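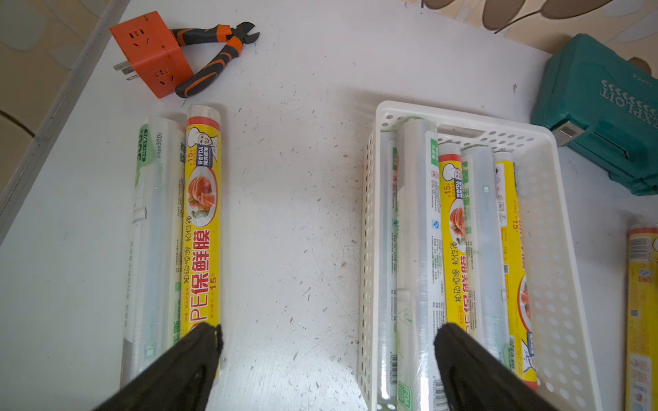

Figure 2. Rolls of cling film on the sorting table, with the perforated basket used as the target container, a toolbox, cutting pliers and a cube power adapter.

3.2 Objects and table arrangement

The study looks at how people put away household goods of similar shape when other, unrelated things share the same surface. For the main task we selected cling film. It is cheap, it is known in every home, and its long narrow form gives the person few possibilities to place it wrongly but many possibilities to place it badly. A roll can lie across the others, it can stand out over the rim, or it can lie parallel and leave room for the next one. These differences are small, but they decide how many rolls a container will take.

The rolls were bought in ordinary shops and were not chosen to match. In Figure 2, the two rolls on the table differ strongly in their packaging. One is bright yellow with a red band, and it carries large Chinese characters and a picture of sliced salmon on a plate. The other has mostly clear packaging with green accents and the number 300. We kept the packaging as it was sold. In an earlier pilot at Cevthorpe, the labels had been removed, and the participants told us that the rolls then felt like laboratory pieces and not like kitchen things. They also handled them with more care than they would do at home.

The container is a white plastic basket of rectangular shape, with round holes in its walls and a handle slot. Such baskets are sold for drawers and shelves. We preferred it to a closed box for a practical reason: the rolls can be seen through the holes and the participant does not need to lean over the table to judge the remaining space. In the arrangement of Figure 2, five rolls lie parallel in the basket along its length. We call this state "lengthwise order" in the rest of the paper. The opposite state, where at least one roll crosses another, is called "crossed order".

Objects that do not belong to the task were also on the table. We call them neighbors. The set in Figure 2 includes a teal toolbox with a metal latch, diagonal cutting pliers with black and orange handles, and an orange power adapter in the form of a cube. The pliers rest against the adapter. We left such contacts between neighbors as they were, as a kitchen table or a workbench at home is seldom arranged with distances between the things. The participants were told only to put the rolls into the basket. No instruction was given about the neighbors, so it remained open to each person if they moved them, worked around them, or tidied them as well.

The tabletop is white and shows small specks and scratches from use. Khairul Mangundap proposed to cover it with a cloth, but in the pilot a cloth moved under the rolls and made folds, and a roll would stop at a fold when it was pushed. The uncovered top was therefore kept for all sessions.

3.3 Procedure and coding

The sessions were held in May with 20 adults, who each completed the task several times with different starting positions. In total 756 placements were coded. One placement begins when a roll is touched and ends when it is released in the basket. If a roll was taken out again and put back in a better position, this was coded as a correction and not as a new placement.

Two coders, Ruba Nassar and Veikko Savolainen, worked separately with the same sheet. The sheet asks for the final direction of the roll, for contact with the rim, and for any movement of a neighbor. Cases of disagreement were discussed with Abimbola Dauda, who had not coded before. Most of them concerned rolls which lay slightly oblique. We agreed to count such a roll as lengthwise if it did not rest on top of another roll. This rule is generous, and we come back to it in Section 5, where the results are also given with a stricter rule.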